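Wokach First Job Notebook and Planner Set
Item 3819
Home > Work and Career > Planners and Notebooks

In stock. Ships flat from our Lultholm warehouse.

If you have ever watched a teenager come home from a first week at work with a schedule written on the back of a receipt, a manager's phone number on one hand and no idea when payday is, you will understand why we started making this set. It is a plain, friendly place to keep all the small things a new job throws at a person, and it fits in an apron pocket or the front of a backpack (we did try it in several aprons, and made it a little narrower as a result).

The set comes as two books in a cardboard sleeve. The first is the planner, which has a page for every week and starts wherever you do, so there is no waiting for January and no guilty stretch of blank pages if the job begins in August. Each page has room for your shifts, your breaks, who you swapped with and whether they have agreed in writing, and a line at the bottom for hours worked. That last line is the one our customers write to us about most. Pay stubs are much easier to read when you have your own numbers sitting next to them, and a polite question to the payroll office goes a lot better with dates in hand.

The second book is the notebook, and it is the one I am fondest of. It is mostly lined paper, but every so often there is a page with a heading and a question or two to get you going. What did a customer say today that you didn't know how to answer? Who showed you how to do something, and how did they explain it? What would you do differently if you were making the schedule? Some people fill these in every night and others scribble in one a month, and both are fine. When the time comes to write a resume or sit through an interview, you have real stories to pull from, in your own words, with the details still in them.

What's in the notebook

Opening pages: contact list, uniform and locker notes, what to bring on day one
How to call in sick, with wording you can borrow
Reading a pay stub, line by line
Tip log, with a column for cash and a column for card
Asking for time off (and asking again)
Giving notice and leaving on good terms
Pages for references, including what to send the person before they get the call

Details

Covers: soft, wipeable, in Celano blue or Cao green
Binding: sewn, opens flat
Paper: off-white, takes ballpoint and pencil well; heavy markers will show through
Set of 2 books with sleeve
Refill planner sold separately, item 1447

Who it's for

We wrote it with first jobs in mind – food counters, grocery stores, summer camps, car washes, front desks – but a good many go to people who are well past their first. We hear from parents going back to work after years at home, and from folks who have moved from an office to a shop floor and find themselves on rotating shifts for the first time. Nothing in the wording talks down to anyone, and there are no cartoons.

A note from Genalyn Lacson, who put the set together

My own first job was at a dry cleaner's, tagging shirts in the back, and I was terrible at it for most of the summer. I mixed up tickets. I once sent a man home with somebody else's choir robe. What saved me was a spiral pad the owner's sister gave me, where I wrote down every mistake and how she had fixed it, and by the time school started again I was the one training the new girl. I still have that pad, and quite a few of the questions in our notebook come straight out of it.

Ordering for a group

Schools, youth programs and employers can order in packs of 3 sets or by the carton. We can leave the opening page blank for your own welcome letter if you let us know before we pack. Please write to us through the contact form for carton prices.

Returns

Unused sets may come back within the month. If a book reaches you bent or with a page missing, tell us and we'll send another, and please keep the first one for scrap paper.

Page updated 2024-12-09
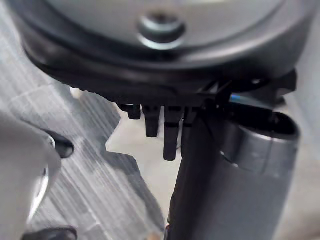 Dark gray plastic housing with black tabs on the underside, close up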